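How to Wash a Duvet Cover and Keep It From Twisting Up
Posted 2/25/19 in Laundry

A duvet cover is a big bag with an opening at one end, and most of the trouble people have with washing one comes from that. The opening catches socks and pillowcases, everything rolls into a ball, and the middle of the ball comes out of the dryer damp. The steps below are for cotton and cotton blend covers. Linen works the same way but needs a lower dryer setting. Silk and wool covers should go by the care tag only.

What you need

A washer big enough for the cover to move freely
Mild liquid detergent
Stain remover or plain dish soap
A dryer or a clothesline
Four large safety pins or duvet clips

Step 1: Take the cover off

Open the buttons, zipper or ties all the way. Reach in to the far corners and undo any inside ties before you pull. If you skip this and yank, the loops tear out of the seam, and sewing them back on by hand is slow work.

Hold the duvet by its two bottom corners and let the cover slide down toward the floor. Shake the cover once outdoors or over the tub. Lint and feathers collect in the corners, so turn those out and pick them clean.

Step 2: Check for stains

Lay the cover flat on the bed and look it over in daylight. The top edge, where it touches your face and hands, gets the most wear. Skin oil and face cream leave a dull band there that a normal wash won't lift. Rub in a little dish soap with your fingers and leave it for 15 minutes.

For blood, use cold water only. For coffee or tea, dab with cold water first and then use the stain remover. Look at the seams too. A seam that has started to open will get worse in the wash, and a few stitches now will hold it.

Step 3: Sort

Wash the cover with its own pillowcases and nothing else. Clothes left lying on the bed have a way of getting scooped up with the bedding, and a dark shirt can tint a light cover in one hot wash. Clear the bed before you gather anything up.

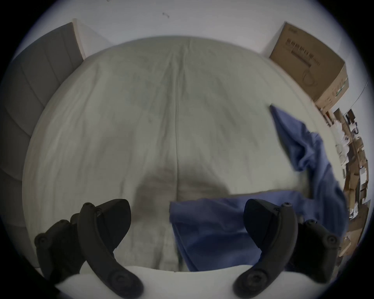
Blue garment on a pale grey-green duvet.

New covers in strong colors should be washed alone the first two times. If you aren't sure about a color, wet a hidden corner and press a white cloth on it. Any color on the cloth means it goes in by itself.

Step 4: Close it and load it

Button or zip the cover shut and turn it inside out. If it closes with ties, knot them loosely. Closing the cover is the step that does the most to prevent the ball.

Feed it into the drum in loose folds. In a top loader with a center post, don't wrap it around the post. Lay it in a ring with the weight spread evenly. The drum should be no more than three quarters full.

Step 5: Wash

Use warm water and the normal cycle. If someone in the house has a dust allergy, use hot water, provided the tag allows it. Measure the detergent. Too much leaves the cotton stiff, and an extra rinse only partly fixes that. Leave out fabric softener, which coats the cotton and makes it less able to take up moisture.

I have a Sturura front loader, and on that machine I lower the spin by one setting for bedding. The cover comes out a little wetter but with far fewer hard creases.

Step 6: Dry

Take the cover out as soon as the cycle ends and shake it hard by two corners. Dry on medium. After 15 minutes, stop the dryer, pull the cover out, untangle it and put it back. Do this again at the halfway point. Take it out while the seams are still very slightly damp and smooth it over a door or rail to finish.

On a line, hang it by the closed end with the opening down and unbuttoned so air can get inside. In August mine dries in an afternoon. In winter it goes over two racks in the spare room and I turn it before bed.

Step 7: Put it back on

Turn the cover inside out and lay it on the bed with the opening at the foot. Spread the duvet on top and pin or tie all four corners. Reach inside to the top corners, grab cover and duvet together, and flip the cover down over your hands. Shake it toward the foot of the bed, work the bottom corners in, and close it.

How often

Every one to two weeks if you sleep without a top sheet. With a top sheet, once a month is fine. The duvet itself needs washing only once or twice a year, and a king size usually won't fit in a home machine. In Skistport the laundromat next to the hardware store has washers that will take one. Bring quarters, as the change machine is often out.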